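About Undono

Hi, and thanks for stopping by! I started Undono to write software for robots that have to work in ordinary rooms.

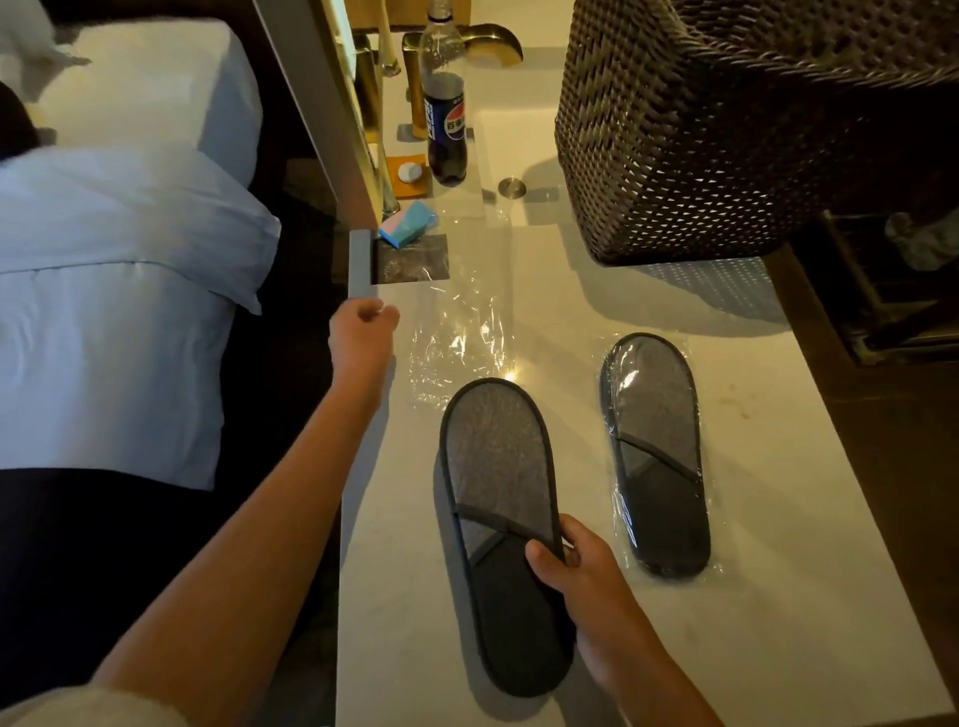 So what does Undono make, in a sentence?

We make the planning and perception software that sits between "please do this chore" and the motor commands, plus the tools people need to see why a plan went wrong.

I guess I should back up a little. Before this I spent years on control code for packaging lines, where every part shows up in the same spot facing the same way. I loved it, but I kept going home and wondering how any of it would cope with a bathroom counter. Soft things, shiny things, things inside other things. A slipper in a clear wrapper is a good one – the wrapper throws glare all over the place, and the depth readings on it can be awful, and then the wrapper comes off and you have two objects to keep track of where you used to have one. I got hooked on that kind of problem and I still am.

We work out of two rooms over a print shop in Stakville. The front room has the desks and the good coffee machine, and the back room is where we run our tests. Come by if you're in town, but please email first, as the street door sticks and we can't hear the bell.

What we work on

Amoah is our planner, and it's the thing most people write to us about. You give it a task and it breaks the task into small steps, each with a check at the end. Did the strap get gripped? Is the wrapper still attached? If a check fails, Amoah goes back to the last step it trusts and plans again from there. The first version started over from the top every single time, which was painful to watch (I wrote that part, so I can say so).

Hokutance is our perception package. It does the usual object finding, and it also keeps a separate guess about what's covering what, so clear plastic gets treated as a layer with something under it. It handles bags and sleeves pretty well now. Crumpled film that's been tossed aside is still hard, and I won't pretend we've got it solved. Bottles with liquid in them are somewhere in the middle.

Then there's the replay viewer, which never got a proper name. It lines up the camera view, the plan and the joint commands on one timeline so you can scrub back to the exact moment things went sideways. We built it for ourselves and almost didn't release it, and it's now the tool I open first every morning.

How we test

Every release of Amoah has to get through 3000 planning problems in simulation before we let it near hardware. Our regression set for Hokutance has 2099 labeled clips in it, and we add to it whenever something embarrasses us. Bug 1427 is a bit of a legend in the office – a mirror next to a sink, and a planner that very much wanted to reach for the reflection. That one got fixed in June, and the clip stays in the set for good.

Working with us

We're happy to talk to labs and small companies, and you don't need a big setup. If your arm takes joint position targets and you can send us a calibrated color and depth stream, we can usually get a first demo going. Tell us what the robot has to handle and what kind of room it's in. Messy is fine!

For support questions, please attach a replay file and the version number. The general inbox is on the contact page and I read it myself.

Page last updated Sep 15, 2025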